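자블리(Zavurley) 홈바 테이블 세트

론엔트(Lonent) 주방·테이블 소품 > 홈바 > 세트 상품
상품번호 3645
배송: 도자기류와 금속류 분리 포장

안녕하세요, 론엔트입니다. 오래 기다려 주신 분들이 많아서 어디서부터 말씀을 드려야 할지 조금 떨리네요. 자블리 세트는 원래 가게 한쪽에서 손님들께 차를 내어 드릴 때 쓰던 살림에서 시작된 상품이에요. 레몬을 써는 도마, 얼음을 담는 볼, 병을 눕혀 두는 선반 같은 것들인데, 차를 드시던 분들이 자꾸 "이 그릇은 어디서 사요?" 하고 물어보셔서, 그럴 때마다 하나씩 종이에 적어 드리다가 아예 한 상자에 담아 보자고 마음을 먹게 되었답니다.

세트 구성을 맡은 분은 가산 마스리(Ghassan Masri) 님이에요. 그릇을 고르는 눈이 참 까다로운 분인데, 이번에도 색을 맞추느라 접시만 몇 번을 바꾸셨는지 몰라요. 저희는 처음에 전부 하얀색으로 가자고 했었고, 가산 님은 그러면 음료가 예뻐 보이지 않는다고 끝까지 우기셨어요. 지금 와서 보면 우기시길 잘했다 싶습니다. 분홍, 민트, 푸른빛 접시가 한 테이블에 올라가는데도 채도가 낮아서 서로 부딪히지 않아요. 갈색 테이블 위에 두면 특히 차분해 보이고요.

도마와 과일 칼
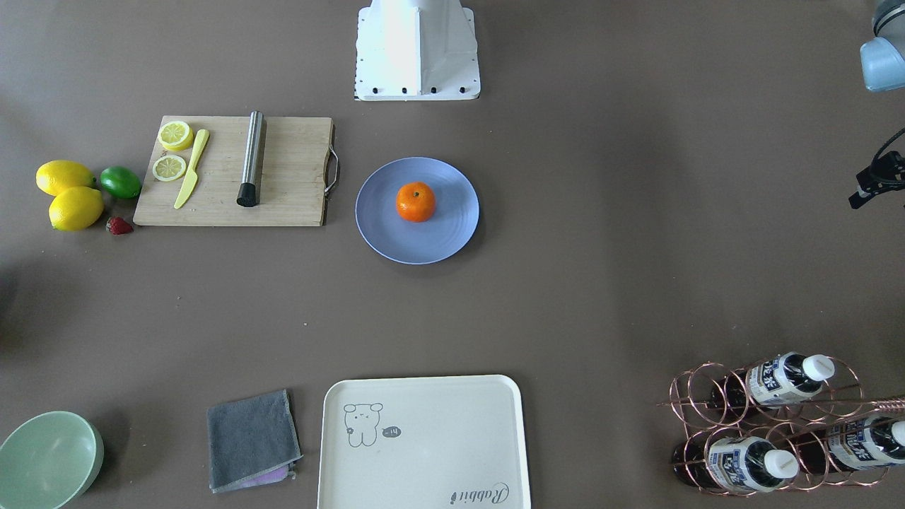

도마는 이 세트에서 제일 많이 손이 가는 물건이라 크기를 두고 고민이 길었어요. 너무 크면 홈바 테이블에서 자리를 다 차지하고, 너무 작으면 레몬 하나 썰다가 씨가 바닥으로 굴러가거든요. 결국 썬 것을 한쪽에 밀어 두고 나머지 자리에서 계속 작업할 수 있는 너비로 정했습니다. 레몬 슬라이스를 왼쪽에 몰아 두고 그 옆에 노란 칼을 비스듬히 내려놓아도 오른쪽으로 자리가 꽤 남지요. 밝은 나무색에 결이 그대로 보이는 판이고, 짧은 변에는 둥글게 휜 금속 손잡이가 달려 있어서 썰어 놓은 과일을 도마째로 옮기기가 편해요. 벽 고리에 걸어 말리시는 분도 계시고요.

칼은 노란색 플라스틱 칼이에요. 처음 보시는 분들은 이걸로 뭐가 썰리느냐고 물어보시는데, 레몬이나 라임, 딸기처럼 무른 과일에는 충분합니다. 다만 당근이나 생강처럼 단단한 재료에는 권하지 않아요. 억지로 누르시면 미끄러질 수 있으니 그럴 때는 댁에서 쓰시던 칼을 꺼내 주세요.

과일은 당연히 세트에 들어 있지 않습니다. 저희가 가게에서 쓰는 조합을 궁금해하셔서 적어 드리자면, 레몬을 넉넉히 두고 라임은 하나만 곁들이는 편이에요. 라임을 많이 넣으면 홍차 맛이 금방 써지더라고요. 딸기는 향보다는 색 때문에 넣고, 꼭지는 먹기 직전에 떼는 게 좋습니다. 레몬은 껍질째 쓰게 되니까 굵은 소금으로 문질러 씻고 뜨거운 물에 살짝 굴린 다음 물기를 닦아 주세요. 두께는 취향인데, 저는 조금 도톰하게 써는 걸 좋아해요. 얇은 것은 잔에 띄우면 예쁘지만 금세 흐물흐물해져서요.

파팅턴(Partington) 와이어 병 선반

병 선반은 파팅턴 라인에서 가져왔습니다. 금속 고리가 겹겹이 이어진 모양이고, 로즈골드 색이에요. 병을 비스듬히 눕혀 끼우는 방식이라 라벨이 잘 보이고, 와인 말고 병에 든 차나 탄산수를 꽂아 두셔도 잘 어울려요. 실은 저희도 와인보다 차를 꽂아 둘 때가 훨씬 많답니다. 고리 안쪽에 병 바닥을 먼저 넣고 목을 살짝 들어 올리듯 밀어 넣으시면 긁힘 없이 들어가요.

조심하실 점도 말씀드릴게요. 선반이 가벼운 편이라 한쪽에만 병을 꽂으면 기울 수 있어요. 한 병만 두실 때는 아래쪽 가운데 고리에 넣어 주세요. 그리고 뚜껑을 한 번 연 병은 눕혀 두지 마시고 냉장고에 세워서 보관하시는 게 좋습니다. 이건 선반 탓이 아니라 뚜껑 탓인데, 저희도 테이블보를 한 장 버리고 나서야 배웠어요.

토끼 트레이는 받자마자 다들 웃으시는 물건이에요. 모서리가 둥근 크림색 플라스틱 트레이에 "Rabbit"이라는 글자가 흘림체로 적혀 있고, 구석에는 귀가 긴 토끼가 "hi" 하고 인사를 합니다. 어른들 홈바에 토끼가 웬 말이냐 하실 수도 있는데, 과자 몇 개를 올려 내면 분위기가 확 풀려요. 테두리가 살짝 올라와 있어서 티스푼이 굴러떨어지지도 않고요. 저희 어머니는 여기에 약봉지를 올려 두고 쓰십니다.

짙은 회색 천도 한 장 넣어 드려요. 접어서 트레이 옆에 두었다가 잔 바닥이나 손을 닦으시면 됩니다. 첫 빨래는 꼭 따로 해 주세요. 색이 진한 천이라 밝은 빨래와 섞으시면 곤란해요. 섬유유연제를 쓰면 물을 잘 안 먹게 되니 그냥 세제만 조금 넣어 주시고요.

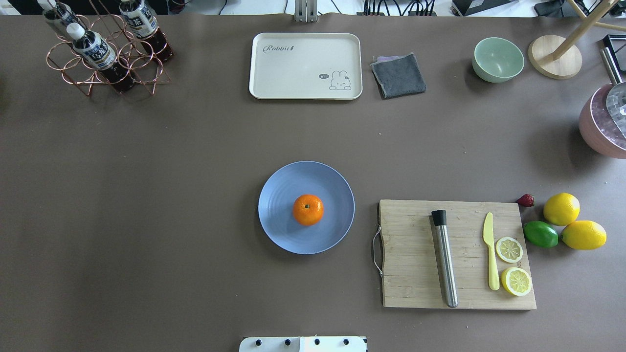 자스트스테드(Jaststead) 볼과 접시

볼은 두 가지 색이 들어갑니다. 민트색은 도자기 볼이고, 분홍색은 연한 색감의 둥근 볼이에요. 둘 다 가산 님이 자스트스테드 시리즈에서 고르셨습니다. 민트색 볼은 안쪽이 매끈해서 레몬 꽁지나 티백처럼 물기 있는 것을 받아 두기에 좋고, 샐러드를 담으셔도 괜찮아요. 저희 가게에서는 비워 둔 채로 테이블에 올려 두었다가 손님이 뭘 버리실지 모를 때 슬쩍 밀어 드립니다. 그러면 그게 또 이야깃거리가 되고 그래요.

분홍색 볼은 얼음용으로 생각했어요. 안쪽 벽이 완만하게 내려가서 평평한 바닥으로 이어지기 때문에, 스쿱을 벽에 붙여 미끄러뜨리면 바닥에 있는 것까지 수월하게 떠집니다. 바닥이 뾰족하게 모이는 그릇은 마지막 몇 개가 늘 말썽이거든요. 용량은 물을 400ml 부었을 때 넘칠 걱정 없이 들고 옮길 수 있다고 생각하시면 되고, 얼음은 그보다 수북하게 올리셔도 됩니다.

푸른빛이 도는 둥근 접시는 테두리가 도드라져 있고 표면이 무광이에요. 라벤더색이라고 하시는 분도 있고 그냥 파랗다고 하시는 분도 있는데, 조명에 따라 달라 보이는 색이라 저희도 이름을 정하지 못했습니다. 주문서에는 "블루 접시"로 적혀 나가니 놀라지 마세요. 무광 표면에는 금속 포크 자국이 남을 수 있어요. 자국이 생기면 베이킹소다를 물에 개어 부드러운 천으로 살살 문질러 주시면 대부분 지워집니다.

아이스 스쿱과 투명 큐브

스쿱은 광을 많이 내지 않은 은색 금속이에요. 반짝반짝한 스쿱도 후보에 있었는데 손자국이 너무 잘 남아서 이쪽으로 바꾸었습니다. 입구가 각지게 열려 있고 양옆 벽이 둥글게 올라와서 큐브를 한 번에 여러 개 담아도 옆으로는 잘 새지 않아요. 앞쪽은 트여 있으니 잔에 따르실 때는 입구를 잔 안쪽에 걸치고 천천히 기울여 주세요. 성격 급한 저는 늘 한두 개를 테이블에 흘립니다.
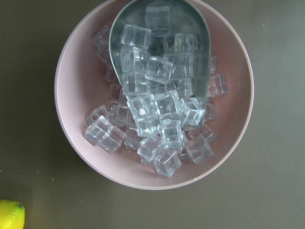
분홍 볼 안에 기대어 둔 스쿱과 투명 큐브

얼음 대신 재사용 큐브를 쓰시는 분들께 한 가지 부탁드릴 게 있어요. 장식용 큐브와 음료용 큐브는 겉으로 보아서는 구분이 잘 안 되니, 댁에 있는 것이 음료에 넣어도 되는 제품인지 꼭 포장을 확인해 주세요. 테이블 장식으로 쓰실 때는 볼에 담아 창가에 두시면 빛이 모서리마다 걸려서 참 예쁩니다. 볼의 분홍색이 큐브에 비쳐서 여름에는 그것만으로도 시원한 기분이 나요. 진짜 얼음을 쓰신다면 볼을 미리 냉장고에 넣어 두셨다가 꺼내시고요. 그렇게만 해도 녹는 속도가 한결 느려져요.

테이블에 놓는 법

자주 받는 질문이 "이걸 다 어떻게 놓아요?"예요. 정답은 없지만 저희가 좋아하는 방식은 써는 자리와 따르는 자리를 떼어 놓는 거예요. 도마와 과일은 테이블 한쪽 끝에, 볼과 스쿱은 손님 손이 닿는 쪽에, 병 선반과 트레이는 뒤쪽 구석에 둡니다. 잔은 짙은 색 나무 트레이에 모아 두면 한 번에 옮길 수 있어서 좋고요. 잔이 서로 닿을 수 있으니 옮기실 때는 꼭 두 손으로 천천히 들어 주세요. 와인잔과 짙은 색 나무 트레이는 세트에 포함되지 않고 따로 판매하고 있습니다.

유리병을 나무 받침대에 기울여 걸고 가느다란 나무 스틱을 꽂아 두는 것도 저희가 즐겨 쓰는 방법이에요. 과일을 꿰어 먹거나 잔을 저을 때 하나씩 뽑아 쓰면 되는데, 병이 기울어 있으니 앉은 자리에서도 손을 높이 들 필요가 없어요. 아이들이 있는 집이라면 끝이 뾰족한 스틱은 피해 주시고요.
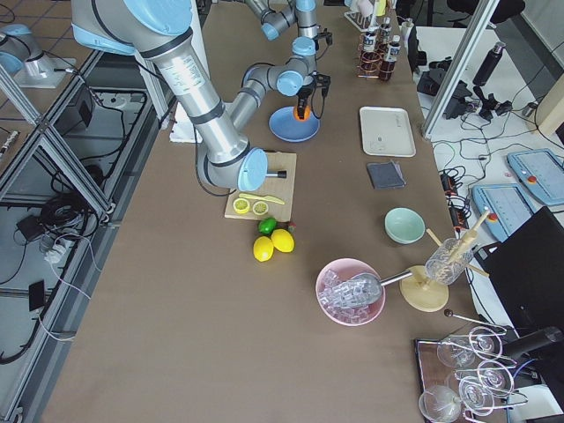

테이블이 좁으시다면 병 선반부터 빼시는 걸 권해 드려요. 병은 냉장고에 두고 한 병씩 꺼내면 되니까요. 반대로 긴 테이블을 쓰신다면 욕심내서 가득 채우기보다 가운데를 좀 비워 두시는 편이 나아요. 잔을 내려놓을 자리, 팔을 올려놓을 자리가 있어야 사람들이 오래 앉아 있더라고요. 지난 6월에 가게에서 작은 시음회를 했을 때도 처음에는 꽃병까지 올렸다가 손님들 팔꿈치에 자꾸 걸려서 슬그머니 치웠답니다.

세트 구성

금속 손잡이 나무 도마
노란색 플라스틱 과일 칼
자스트스테드 민트 볼
자스트스테드 분홍 볼
블루 접시
금속 아이스 스쿱
파팅턴 와이어 병 선반
토끼 트레이(크림색)
짙은 회색 천

유리병과 나무 받침대, 스틱은 주문하실 때 추가로 고르실 수 있어요. 병에 든 음료와 과일, 얼음과 큐브는 들어 있지 않습니다.

손질과 보관

도마는 쓰신 뒤에 바로 물로 헹구고 세워서 말려 주세요. 물에 담가 두시면 휩니다. 레몬즙이 스며 하얗게 뜬 자리에는 식용유를 아주 조금 묻혀 닦아 주시면 색이 돌아와요. 식기세척기는 쓰지 말아 주시고요.

병 선반은 마른 천으로 닦는 것만으로 충분합니다. 음료가 흘렀다면 물기를 꼭 짠 천으로 한 번, 마른 천으로 한 번 더 닦아 주세요. 거친 수세미는 색이 벗겨질 수 있어요. 볼과 접시는 부드러운 스펀지로 씻어 주시고, 겹쳐서 보관하실 때는 사이에 키친타월을 한 장 끼워 두시면 오래 깨끗하게 쓰실 수 있습니다.

트레이는 뜨거운 냄비나 갓 끓인 주전자를 올리는 용도가 아니에요. 토끼가 놀랍니다.

주문과 교환 안내

현재 판매분은 2020년 1월 입고분이고, 준비된 수량은 41세트입니다. 많지 않아 죄송해요. 한 상자씩 직접 싸다 보니 한꺼번에 여러 상자를 내보내기가 어렵습니다. 결제가 확인되면 3일 안에 보내 드리고, 묶음 배송을 원하시면 주문 메모에 적어 주세요.

도자기류는 드물게 유약이 뭉친 점이나 작은 색 차이가 있을 수 있어요. 사용에 지장이 없는 것은 교환 사유가 되지 않는데, 그래도 마음에 많이 걸리신다면 혼자 속상해하지 마시고 문의 게시판에 글을 남겨 주세요. 깨져서 도착한 물건은 상자를 버리지 말고 사진부터 찍어 주시면 저희가 바로 새것으로 보내 드리겠습니다. 낱개로 다시 구매하고 싶으신 분은 상품번호와 함께 필요한 품목을 적어 주시면 재고를 확인해서 답글을 드려요.

선물 포장은 무료이고, 짧은 손편지도 대신 써 드립니다. 글씨는 장담하지 못해요.

함께 보시는 상품: 스템 와인잔 / 짙은 색 나무 트레이 / 유리병과 나무 받침대 / 나무 스틱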